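Ticket 2542
Project: Lavano household chores
Component: Zaltis picking and placing
Priority: normal
Status: open
Opened: January 31, 2018
Reporter: Naveed Orakzai

Summary: policy fails on picking up framed pictures from a flat surface

The chore is "pick up framed pictures and set them on the desk." The arm running the Zaltis policy finds the frames without trouble. It fails at the grasp. The finger comes down on the outer edge, slides over the molding and ends up on the front of the picture. In the last batch it got 4 frames off the floor in 300 tries, and dropped one of those on the way up.

Two-handed demonstrations of the same chore are being collected in the brick-wall room, with black frames on the concrete floor next to the white desk.

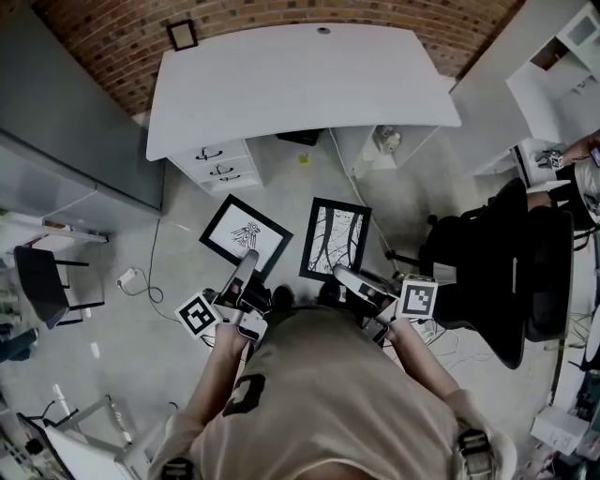
Log:

1. Lowered approach speed. No change.
2. Raised grip force. Worse. The frame skates away from the finger.
3. Swapped to the Minhas calibration file. Position error went down, grasp still fails.
4. Limited the run to one frame size. Slightly better contact, no more lifts than before.
5. Checked the training set. Nearly all of it is boxes, cups and folded towels. Very little in it is thin and lying flat.

My reading is that item 5 is the cause. A person tips a frame up with one hand and takes it with the other, and the policy has never learned the tipping part. Setting a frame down against a wall is a separate skill and should be scored separately. Tabletop work with the frames flat, tilted and propped against the brick covers both halves. 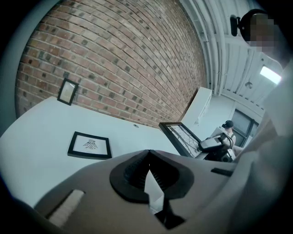

Watiritz: I'd split this ticket in two. The lift is a grasp problem and more data may fix it. Leaning a frame so it stays put needs some sense of contact, and we had the same failure with cutting boards in March. I would not tell anyone this chore is close.

Orakzai: Agreed on splitting. Keeping this one for the lift. Will retrain with the two-handed set and rerun the same 300 tries.

Next action: retrain, Orakzai.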